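Washing a patchwork bedspread without the colors running?
Asked 27 May 2012

Got a patchwork bedspread, lots of printed squares, some navy and some dark red right next to white ones. Never washed it. Can it go in the machine or will the red bleed? Tag is gone. Machine at the Doolan laundromat holds more than mine, if that matters.
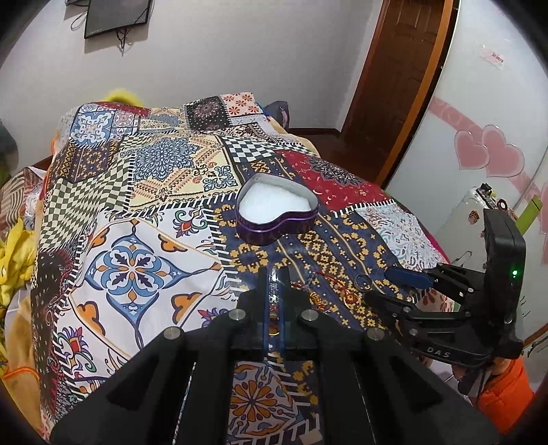
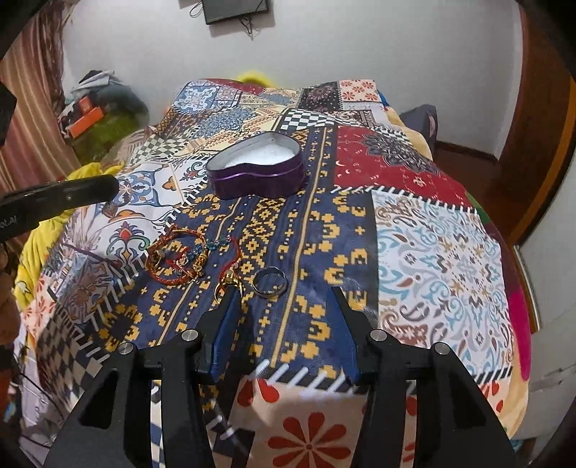 Also don't want it to shrink, it only just covers the bed as is. Need it done before July, guests coming.

2 answers

Test first. Damp white cloth, press it hard on the red for a minute. Color on the cloth = don't machine wash, take it to a cleaner. If its clean, cold water, gentle, couple of color catcher sheets. Big machine yes, it needs room. Take it out right away - dont let it sit wet in a pile. Dry it flat, no dryer, thats what shrinks them.

vinegar sets the dye, my mom always did it. never had a problem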